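Wrist cam depth drops out on fuzzy cloth, edge grasp fails
Purkora forum > Perception

jerniser_kt
Sunday, September 3, 2023
Running the Purkora edge detector on the wrist camera at 30 Hz. Fine on cotton. On anything plush the depth goes to holes near the hem and the planner picks a grasp point 9 mm too high. Already tried the 5 px median filter. Any ideas?

dunmore44
Raise the confidence threshold to 200 and drop the rest. Works on our fleece.

tallow
Disagree with that. You throw out the hem along with the noise. I'd segment on color first and fit the edge line in RGB, then use depth only for the approach.

dunmore44
Color falls apart when the cloth matches what's under it.

jerniser_kt
Not a problem on this one, pink over teal. View at the pre-grasp pose:
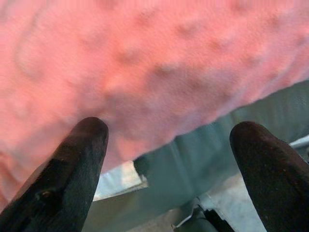

Wrist cam, fingers open under the lower edge

tallow
OK, that's plenty of contrast. But your edge runs diagonally and the fingers aren't lined up with it. Are you taking yaw from the line fit?

jerniser_kt
No, yaw is fixed in the config -- I forgot about that. Will change it and rerun.

dunmore44
Still say try the threshold first. It's one line.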